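6.3 Writing stops before the end of the line

This fault is usual on the Zovska cell when the right arm loses the marker pressure.

1. Press Pause. Keep your hands behind the front rail.
2. Read the last word on the board. 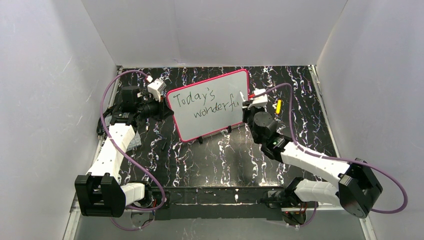 Fig. 14. Second line unfinished at "wonderfu".

Caution: the grippers can close again up to 6 seconds after Pause.

3. Erase the board and lay it flat.
4. Set the grip force to 40 and load the marker again.

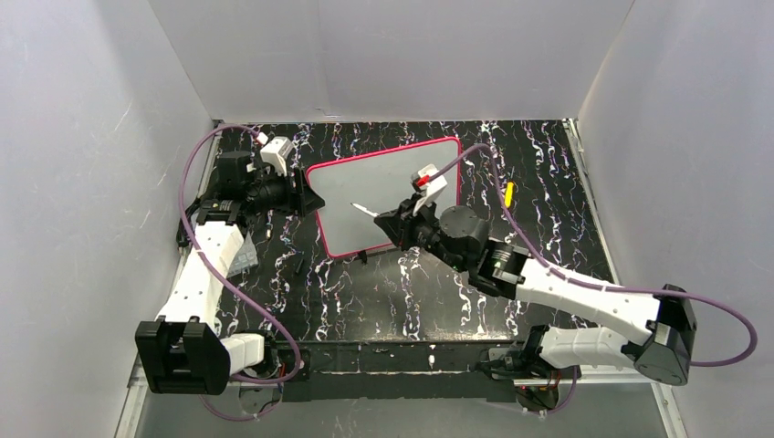 Fig. 15. White marker in the right gripper, board lying on the table.

5. If the fault returns, write to Elisa Valentini.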